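News > Courts > Press releases

Nindville Council: complaint filed against former deputy leader

18 July 2019. For immediate release

Nindville Council confirms a complaint has been lodged with Rullon magistrates against its former deputy leader, King-fai Peng. One charge, misconduct in office. Summons issued, not served yet. 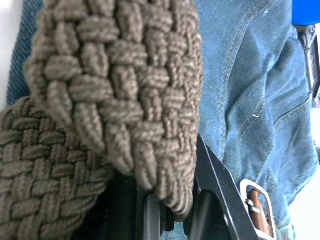
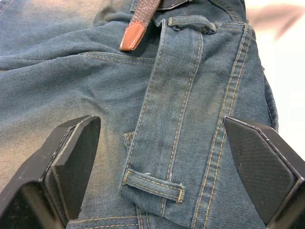 Braided cord, close up (first); belt tip on blue denim (second).

Mr Peng stood down in May. The complaint runs to 64 pages and covers 21 payments to Waveck. He denies teh charge. No further coment while the case is live. Press calls to the Hsu House desk, before 10 please.

Recent releases
Rullon bridge closure extended
Waveck contract: council statement
100 new school places agreed

We use cookies. Accept or manage settings.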